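How to Plan a First Budget for a Small Two-Arm Robot Bench

When people write to me about getting a robot arm for a small workshop, they nearly always start with the arm. I understand that completely (it's the fun part!), but the arm is only one line on the sheet, and it's rarely the line that gets you into trouble. So pour yourself something warm and let's go through the sheet together, the way Comfort Acheampong and I did ours over a long Thursday at the kitchen table.

Step 1. Pick one job and write it down

Ours was as plain as they come: handle a screwdriver and a tray. One hand tool, one container, one table. If you can't put your first job in a single sentence, hold off on asking for quotes. A seller will happily fill in the blanks for you, and the blanks get expensive.

Step 2. Price the fingers before the arm

Hand tools are awkward things to hold. The handle flares, the shaft is thin and slick, and the rubber grip behaves nothing like the metal above it.

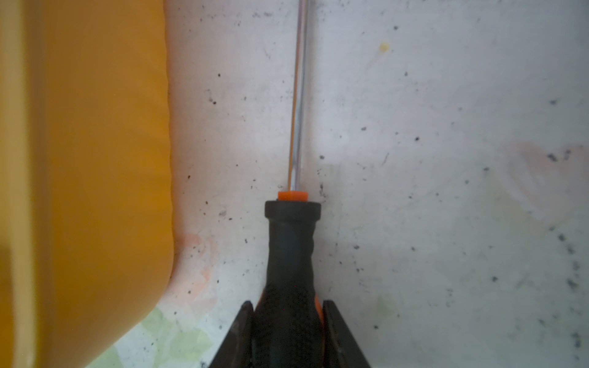
We got quotes for grippers from Cerix and from Kovačević, and the question that helped most was what a spare pair of fingers costs and how long it takes to arrive. Ask it early. Put two spare sets in the budget from day one, and don't let anyone talk you into calling them optional. Fingers wear, fingers get bumped, and a bench that's waiting for a part in the mail is still costing you its corner of the room.

Step 3. Decide on one arm or two

A second arm doesn't simply double the bill. You'll want a sturdier table, more outlets, another mount and a good deal more patience during setup. Rocío Barajas at Flernadum talked us through hers, and her advice was to buy the mounts for both arms at the start even if the second arm comes later – drilling a table twice is nobody's idea of a nice afternoon.

Step 4. Budget for the small stuff

Now for the line everyone skips. We set aside $60 for trays, bowls, table coverings and practice tools, and it went further than I expected. Check your kitchen drawers before you shop. A plain plastic tray with low sides does perfectly well for early work, and so does a screwdriver you already own.

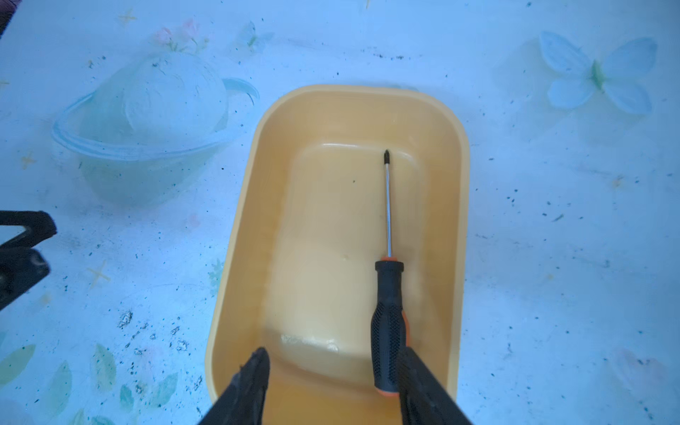 Screwdriver in a yellow tray, with the gripper fingers on either side of the handle.

Step 5. Add it up, then add a cushion

Our extras (spare fingers, mounts, cables and the small stuff) came to $654 on paper, and we put $900 in the budget. Shipping took a good bite of the difference, and a longer cable from Gemetti took another. Keep the cushion on its own line so you can see what it gets spent on.

Step 6. Wait a week before you order

Put the sheet away and come back to it with fresh eyes. Read your sentence from Step 1 again and go down the list line by line, asking whether each thing helps with that one job. We crossed out a fancy tool rack that way, and moved the money over to a second pair of spare fingers.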